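Section 4. Sorting station: start of shift

Applies to the Flilis arm at the packing tables. Questions go to Anju Garg, ext. 947.

What changes for you: the arm does the picking. You set the table, watch, and take over when it stops. Nobody's hours go down in January because of this — see the Serkden notice by the lockers. Hand sorting stays on tables without an arm.

Before you start
1. Wipe the table. Dry it too.
2. Put baskets on their spots. Empty.
3. Write the label by hand, lowercase, one word. Lay it flat in front of the basket.
4. Loose items go straight on the table, clear of the basket rim. Not stacked.
5. Check the cable along the arm. Kinked or hanging — don't run, call Anju.

Running
6. Step back behind the floor line. Press START on the Kao panel.
7. Speed stays at 32 for the first batch. After that you can go up to 76. Do not use 100, thats for service only.
8. Stay at the table for the first few picks. After that you can cover two stations.

CAUTION: Hands out of the basket while the gripper is over the table. Even if it looks parked. Press HOLD first, wait for the light.

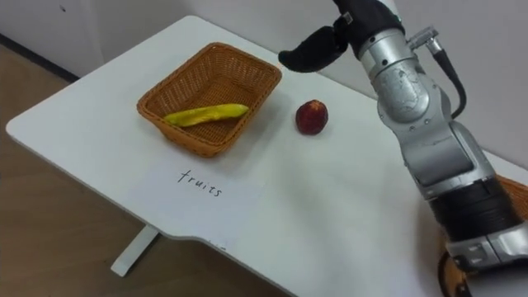 9. Wrong item in a basket: HOLD, take it out, put it back on the table, RESUME. No need to log one. Log three in a row.
10. Bruised or soft fruit you pull yourself. The arm does not judge ripeness, you do. That part of the job is still yours and it counts toward your grade.

Note: the old tally sheets are gone. Totals go to Stototau on there own at end of shift. If the number looks wrong to you, say so before you clock out, not the next morning.

Stopping: see Section 5.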